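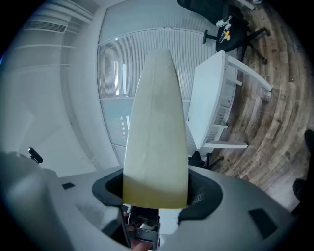
*Trutis Film Society, Projection and Print Team*

The restored version of "Paiva" came out on disc in January, and I have now gone through it twice with the old television recording running next to it. These are my notes on the two cuts. I assume you know the plot: a ferry pilot goes back to the river town where his brother drowned, and the town would prefer that he left.

The television cut is 13 minutes shorter. Most people who write about it say that a single long scene was dropped, the dinner at the customs house. The dinner is gone, but it runs a little under five minutes. The rest of the missing time comes from trims of a few seconds each, nearly all of them at the head or tail of a shot. Beatriz Neves cut the film so that a door closes and the shot holds on the closed door. The broadcaster took out the hold. Do that all the way through a slow film and the running time drops quickly, and the pilot starts to look like a man in a hurry.

The sound is a bigger difference than the picture. In the theater mix, the river is present in every outdoor scene, at a low level, and stops when the brother's name is first spoken. The television mix has music over that moment. I had only ever heard the version with music, so the silence on the disc made me check my cables.

The subtitles are also new. The old ones translated the pilot's nickname as "Captain," and the new ones leave it alone. I prefer the new reading, with one reservation. The harbor master uses the nickname as an insult in the second half, and without a translation an English-speaking viewer has to get that from tone of voice. The actor is good enough that it mostly works.

Color is where I have a complaint. The night ferry crossing was always dark, but on the print we ran a few years ago you could separate the rail from the water. On the disc, the rail is lost for most of the crossing. I tried it on two displays with different black levels and got the same result. Kevin Giraldo, who ran that print with me, remembers it the same way, although memory of a print is poor evidence and we both know it. If anyone has a scan of that reel, I would like to compare.

The disc comes from Predari, in a run of 900 copies. The extras are thin. There is a trailer, a stills gallery and a 23-minute interview with Neves, who spends much of it on "Fistik," the comedy she cut right after this one. Her account of cutting both films on the same table, one in the morning and one after lunch, is the best part. She says the comedy came out slower than planned and had to be tightened later.

Chapter stops are badly placed. Chapter 6 begins in the middle of a line. The menu also forgets your subtitle choice if you stop playback, so set it again before resuming.

I still need to check reel four, where the television recording has a dropout at the church. I will add timings for that section once I have a cleaner copy of the broadcast.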